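Montoya rebound net, the big one. Bought it in January, used it most days since, so this is about a month and a bit of kicking a ball at it. Paid 143 dollars. Written in a rush before practice so forgive the spelling.

Who I am: left back in an over-35s side, Nekthorpe second team, plus I coach the under-13s keepers when no one else will. So two uses. My own first touch, which is bad. And shot stopping drills for kids, where you want the ball coming back at odd angles without me having to hit every single one.

**Setup**

Box says ten minutes. Took me most of an hour. Steel tubes, push pins, net goes on with elastic loops and toggles. The tubes are fine. The loops are the problem — you have to stretch the last few really hard and by then your fingers are done. Do the corners first, then the middles of each side, then fill in. The instructions tell you to start at one corner and work round, and if you do that you end up with all the slack on one side and have to start over. I did, twice.

Second person helps a lot. Esperanza Lindqvist from the club held the top bar while I did the bottom and we got it up in half the time when we moved it indoors.

**Rebound**

Good. Better than the Sernuseck I had before, which went floppy inside one season and sent everything back along the ground. The Montoya has two faces. One flat, one slightly dished. Flat side gives you the ball back at roughly the height you hit it, maybe a bit lower. Dished side pops it up, which is great for headers and for keepers coming to claim.

Side foot from 10 yards, comes back to your feet with enough on it that you have to really cushion it. Driven shots, laces, come back fast. Too fast for the younger kids honestly, so I back them up a few yards or use a size 4.

Volleys are the best thing on it. Toss, volley, ball comes back in the air, volley again. My record is 13 before it got away from me. My touch is definately better. Still not good.

**Angle adjustment**

Five positions, pin and hole. Works. The pins are on little cords so you don't lose them, except one cord snapped the first week and I did lose it. Tent peg in there now. Holds fine.

What I don't like is that you can't change the angle alone without laying the thing down. If you try it standing, the whole face drops toward you. Ask my shin.

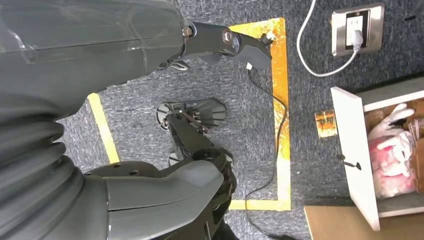
Gray casing, black wrist joint, yellow floor tape.

**Stability**

On grass, with the four ground stakes in, it does not move. I've hit it as hard as I can. The stakes are decent, thick wire, not the bendy kind. Hard ground in the cold was a struggle and I needed a mallet.

On 3G you can't use the stakes obviously, and on a sports hall floor same thing. It comes with two sandbags, empty, you fill them. Not enough. It creeps back maybe a foot every few minutes with adults shooting. I put two more bags on the back bar and it stopped. For the kids, the two supplied are ok.

Rubber feet on the bottom bar. One already split. Didn't mark the floor at the Jorkham hall so they didn't tell us off, but I'd keep an eye on it, bare tube on a wood floor won't go down well.

**Net wear**

Net itself looks new. No frayed knots. A couple of the elastic loops along the bottom have gone fuzzy where boots catch them, and you get six spares in a bag. I've used one. Left it out in the rain a couple of nights, no rust on the tubes, a bit of brown on the pins.

**Carrying it**

Folds, sort of. Still long. Fits in my car with the passenger seat down and the end of it next to my ear. The bag is too small by an inch and the zipper is already going. If you're taking it to and from training every session get a better bag, or leave it in the shed and be done with it.

**Keeper drills that work on it**

- Coach serves past the keeper into the flat face, keeper turns on the call and saves. Start slow.
- Dished side, thrown in high, keeper claims with a kid in front of them being a nuisance.
- Two balls, one off the net, one from the coach straight after. They hate it. They improve.

Don't stand behind the net. Toe pokes go under the bottom bar and there's nothing there to stop them.

**Price**

143 is ok for what you get. The pro version is 200 and as far as I can tell the difference is thicker tube and a proper bag. If I was buying for a club and not just me, I'd pay the extra for the bag alone. For a back yard, get this one.

**Score**

7 out of 10. Loses one for the bag, one for the loops, one for the sandbags. Would of been an 8 if they'd put a spare pin in the box.

Emailed them about the split foot, no reply yet. Will add a line here if they send a new one.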